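Markum 14 network monitor, three months in
Review by Noémi Bozsik, 12/11/2018

I run the network for a small print and mailing company, two floors and one overworked server closet, and I have not been this happy with a piece of monitoring software in years. The Markum agent went onto our branch router in one evening. You download the package, copy it to flash, run the installer and give it an account token. My first try failed on memory (check your free RAM before you start, I was short!), but after the upgrade it came up clean and was sending data before I'd finished my tea.

What I love most is the path view. Each hop gets its own line with loss and delay, and you can drag back through two weeks of history. It showed me that our slow afternoons came from the provider's side, and I had the graphs to send them.

Alerts are good too, once you tune them. The defaults are far too jumpy and I got 1,320 emails the first week, so set your thresholds early. The plan I'm on allows 4,000 tests a day and we use maybe half.

Gripes: the password reset page is hard to find, and reports only export as PDF. I still print the monthly one for my boss, staple it and leave it on his desk. I'd love a CSV option.

Would I buy it again? Yes, tomorrow!
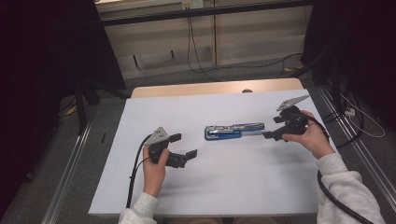
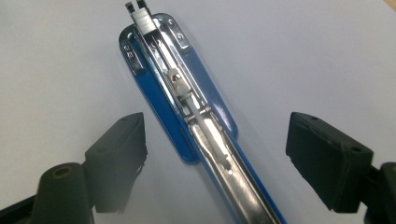

Blue and chrome stapler, two views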